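Blue (color in household and craft use)

Blue is a color of visible light, placed between green and violet in the spectrum. In everyday language the word covers many shades, from the pale blue of a clear morning sky to the very dark blue used for work clothes. This article treats mainly blue as a color of paints, dyes and household goods.

Names of shades

Most languages have one basic word for blue, but some have two, one for light blue and one for dark blue. Speakers of such languages usually learn the two words early and feel them as separate colors. In English the shades are named with an added word, such as navy, sky or royal blue. These names are not exact. Two makers can sell quite different paints under the same name, and a buyer who needs a match should compare the samples in daylight.

Sources of the color

For a long time blue was difficult to obtain. Strong blue is not common in soils and rocks, and the good mineral pigments had to be carried over long distances. The best known was ultramarine, ground from the stone lapis lazuli. Plant dyes were easier to get. Woad was grown in Europe and indigo in warmer countries, and both give the same coloring substance, although indigo leaves contain more of it.

Artificial pigments changed this situation. Prussian blue was first made in the early eighteenth century, and a cheap artificial ultramarine followed in the nineteenth. After this, blue became an ordinary color for walls, tools, tins and school articles.
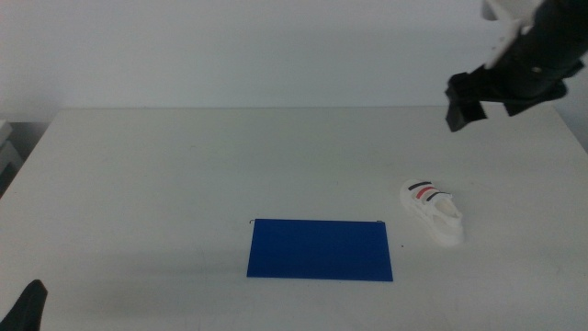 Why does indigo dye come out green at first? In the vat the dye is in a reduced form with a yellow-green color, and it turns blue only when the cloth is lifted out and meets the oxygen of the air.

Dyeing practice

Cloth is dipped in the vat, aired and dipped again. A light shade may need only one or two dips, while a dark one can need many more. In the small town of Boment, where several families worked as dyers, the usual number for work aprons was four dips, with about 20 minutes of airing after each. The Ondrejka workshop in the same town used five dips for its darkest cloth and sold it under the name Atel. Dyeing was stopped in November – the water of the stream became too cold for rinsing by hand.

Indigo does not bind to the fiber as firmly as many other dyes. It stays mostly near the surface, and for this reason the color rubs off with wear and the cloth becomes lighter at the knees and elbows.

Fading and care

Blue paints differ much in how they bear light. Cobalt blue and ultramarine are very stable in normal rooms, but ultramarine is damaged by acids, even weak ones. Prussian blue can lose its color in strongly alkaline materials, so it is not suitable for fresh lime plaster. Dyed cloth should be washed separately the first few times and dried in the shade.

See also: Indigo; Woad; Ultramarine; Boment dye works

Page last changed: 08/12/2021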